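In Praise of the Empty Basket
by Anjana Amarasinghe

I bought my first proper basket at a shop in Gitwood on a wet Thursday, meaning to put bread in it, and in all the years since I don't believe it has held one loaf. It has held mail, mittens, seed packets, and for one long winter a cat. My neighbor Selvaraj Miah, who likes to keep track of such matters, once went through his whole house and found 22 baskets and bins, every one of them full to the brim, and still he couldn't lay his hands on the scissors.

So I have come around to a view that my family finds a little odd, which is that every home should have one basket with nothing in it. I mean a nice one, too, out on the table where people can see it, with a good thick braided rim you can run your thumb along while you wait for the kettle.
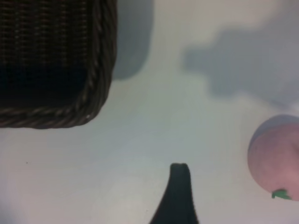
What goes in, and when

The trouble with most storage advice (and I have read a great deal of it, some of it in the bath) is that it begins with the container already spoken for. You get the label, then the basket, and then you go hunting for things to fill it. I did the hall closet that way after reading the Tistado catalog, all 131 pages of it, and by March I had a basket marked "Cords" that was full of birthday candles.

An empty basket is so much kinder to you! Set it down anywhere, a bit crooked if you like, and it waits for whatever the day brings in.

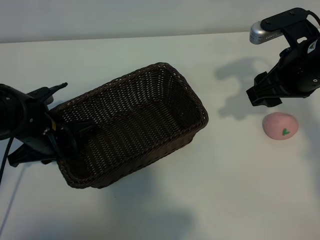
Dark woven wicker on a white table, set at an angle, with a small pink something beside it.

I am fond of the little stray thing that sits next to a basket before it goes in — if it ever does. Every house makes them. They are too small to have a shelf and too dear to throw out, and my late aunt in Flollton kept hers in a soup tureen for most of my childhood. We found over 595 buttons in there, and a tooth.

Selvaraj says I should just give each stray a home the minute it turns up. He may be right, but I like to leave mine out for an evening and look at them first. Some you only come to love once you've noticed what is on the front.
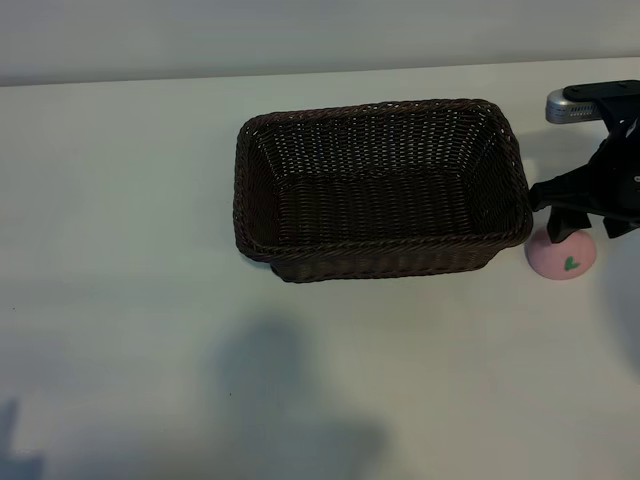 The pink dome, with its green heart, just off the corner of the basket.

As for the basket, I tip mine out on Sunday nights, give it a shake over the back step, and put it back where it was.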